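4. Montagem da célula de recolha na oficina

Esta secção parte do princípio de que o braço já está fixo à base e que o controlador arranca sem erros (ver secção 3). Se a consola ainda mostrar o código 237, volte atrás e repita o emparelhamento dos eixos antes de continuar.

4.1 Fixar a caixa

1. Desligue o controlador e rode a chave para a posição de bloqueio.
2. Pouse a caixa dentro do alcance do braço, com a parede mais baixa virada para o operador.
3. Encoste uma tábua à parede lateral e prenda-a com um grampo de aperto rápido. Aperte à mão, sem forçar.
4. Empurre a caixa com o pé. Se deslizar, reaperte o grampo ou mude-o de sítio.

Nota: a caixa que usamos na Stasport tem paredes inclinadas. Com paredes a direito o procedimento é o mesmo, mas a margem lateral do passo 4.3 tem de ser maior.

4.2 Passar os cabos

1. Leve os cabos ao longo do elo, pelo lado de cima, até à última articulação.
2. Deixe uma folga em volta da articulação, suficiente para a rotação completa do punho.
3. Prenda os cabos com uma abraçadeira antes da curva. Não prenda nada depois da curva.
4. Ainda com o controlador desligado, siga o percurso com a mão e procure pontos onde o cabo possa ficar entalado.

Cuidado: um cabo demasiado esticado não dá sinal nenhum nos primeiros ciclos. Verifique a folga sempre que mudar a posição de repouso.

4.3 Definir os limites

1. Ligue o controlador em modo manual, à velocidade mínima. Uma pessoa fica com a mão na paragem de emergência durante todo o passo.
2. Leve a pinça a cada canto da caixa e grave o ponto no Stesumico.
3. No menu Limites, escreva 6 cm de margem às paredes laterais e 2 cm ao fundo.
4. Guarde o ficheiro com outro nome. O original serve para repor os valores se alguma coisa correr mal.

4.4 Primeiro ensaio

1. Espalhe alguns objetos no fundo da caixa, sem os empilhar. Convém que tenham formas e materiais diferentes: uma garrafa de plástico, uma lata amassada, um agrafador, uma chave de fendas, uma espátula.
2. Desça a pinça na vertical sobre a caixa e pare antes de tocar em qualquer objeto.

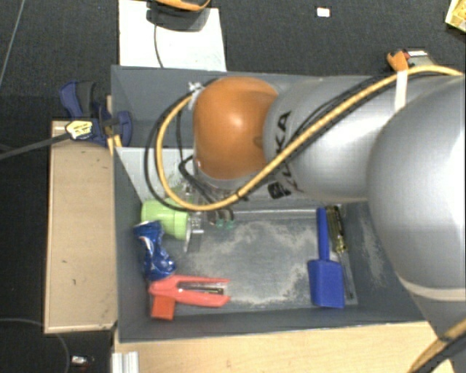
3. Confirme que as pontas da pinça ficam livres de um lado e do outro antes de fechar. Os objetos encostados à parede são os mais difíceis – deixe-os para o fim.
4. Feche a pinça, suba 14 cm e espere. Se o objeto escorregar, aumente a força um nível de cada vez.
5. Repita com os restantes objetos e aponte as falhas na folha de ensaio.

Cuidado: nunca meta a mão na caixa para endireitar um objeto com o controlador ligado, mesmo em pausa. Rode primeiro a chave para bloqueio.

Nota: o pó no fundo da caixa suja as pontas da pinça e altera a aderência. Limpe as pontas com um pano seco entre séries. O Edin Nikolaidis prefere aspirar também a caixa – demora mais, mas os resultados ficam mais fáceis de comparar.

Se as falhas se concentrarem sempre no mesmo canto, repita o passo 4.3 só para esse canto. A calibração da câmara é tratada na secção 5.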